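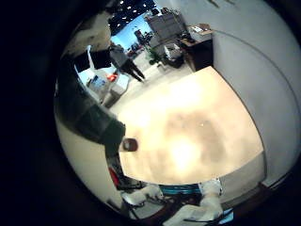

2 min read

Print this page | E-mail this page

Section 4: Setting up the Kokorex dehumidifier

The box promises a dry room overnight. Allow a week, and doubt anyone who quotes you less.

1. Stand the unit upright for four hours before switching on. Śliwiński, who make the compressor, ask for this and I have never seen it tested – do it anyway, as the guarantee depends on it.

2. Keep the back grille 13 cm from the wall. The sticker on older units gives a smaller gap. Ignore the sticker.

3. Push the tank in until it clicks. If the red light stays on, take the tank out and free the float.

4. Set the dial to 55. The "Auto" setting is supposed to learn your room. I left mine on it for most of October and couldn't tell what it had learnt.
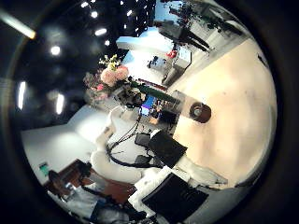
Styliani Tsakiris wrote in to say that her Auto setting works perfectly well, provided the doors are kept shut, and that 55 is too dry for her piano. Fair enough. Try 60 if you own one.

5. Shut the windows. Empty the tank each evening for the first week and write down the level.

CAUTION: Do not run the unit from an extension lead. Do not drink the tank water, whatever the forum says.
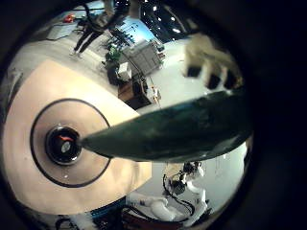
Fig. 3. Black socket and ring.

6. Change the filter when the counter reads 2,955 hours. Drinwood sell a "100% mould-proof" one, part 874. The plain Avik filter fits the same slot and costs less.

NOTE: The counter does not reset itself. Hold Fan and Timer together until it beeps, then check that it reads zero. 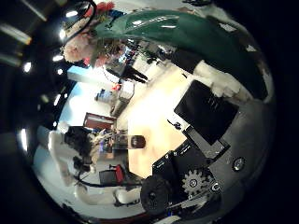

Fig. 4. Pink and white flowers, with green stems.

7. If the walls are still damp after a fortnight, look at the gutters before you buy a second unit.

We use cookies to remember your settings. Accept | Manage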